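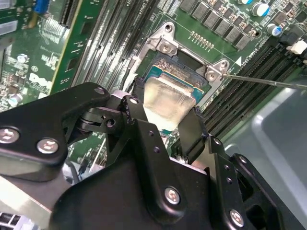
**Re: [wivside-repair] Old Dell towers — worth a processor swap?**

Trygve, all,

I've read this twice and I'm still not convinced. Quoting the bit that bothers me:

> Trygve Bakke wrote:
>
> We've been offered 17 of these towers from the Whitlock clear-out. The seller says a used Xeon drops straight in and "basically makes it a new machine". Chips are going for $31 each. My plan is to swap the lot over a couple of evenings in December and pass them on to families through Nallico. They open up easily and there's loads of room to work. Can anyone see a reason not to?
>
> Trygve

A few reasons, yes.

First, "drops straight in" covers a lot of ground. Fitting the socket is one thing. The board's firmware also has to know what the chip is, and Dell boards can be fussy about that. Did the seller tell you which BIOS version these are on? If he didn't, I'd want it checked on every tower while the old processor is still in there and the machine still starts. Updating it afterwards with a chip it won't recognise is a rotten way to spend an evening.

Second, the room to work. I'll give you some of that.

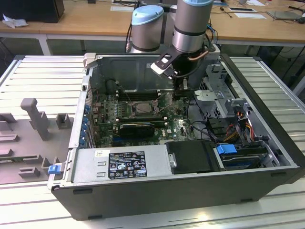
*Side panel off, tower lying flat. Power supply at the front, red, yellow and black leads coming out by the drive cage.*

It's a decent layout, but I wouldn't call it roomy once you're after the socket. There's a graphics card on one side and the memory slots on the other, and a few thin wires run across the middle. Move those before you lift anything. Mavis Kapoor did a batch for Pidau last year and reckons more of her time went on cables than on processors.

Third, the sockets themselves. This is the part I'm most doubtful about with a room full of first-timers. The chip has to be lowered flat and square, held by its edges, and let go without any push. If it's tilted when it touches, you can bend pins, and then your $31 bargain has cost you a motherboard.
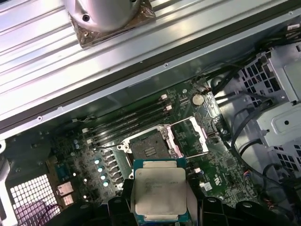

So: load plate fully open, lever right out of the way, line up the notches, lower it, then look again before closing anything. Old paste comes off with isopropyl and a lint-free cloth. Please don't let anyone scrape it with a screwdriver. I've seen the results.

And memory. A quicker processor won't help anyone much if there's hardly any RAM to go with it. Has that been costed? By my sums the $267 left in the parts tin doesn't even cover the chips, never mind paste and sticks.

What I'd do is buy 2 chips, fit them, and run both machines for a week doing ordinary things — browser, video calls, homework. If Priya Hutchins can lend us her power meter, I'd like to see what they pull from the wall too, seeing as someone else will be paying the bill. An old workstation left on all day isn't a free computer.

If they behave, I'll come and help with the rest. If they don't, I'd put an SSD in each and leave the original processors alone. My bet is that most families would notice the SSD more anyway.

Trygve, can you send me the model number off one of the cases, and whatever the seller put in writing?

Nuria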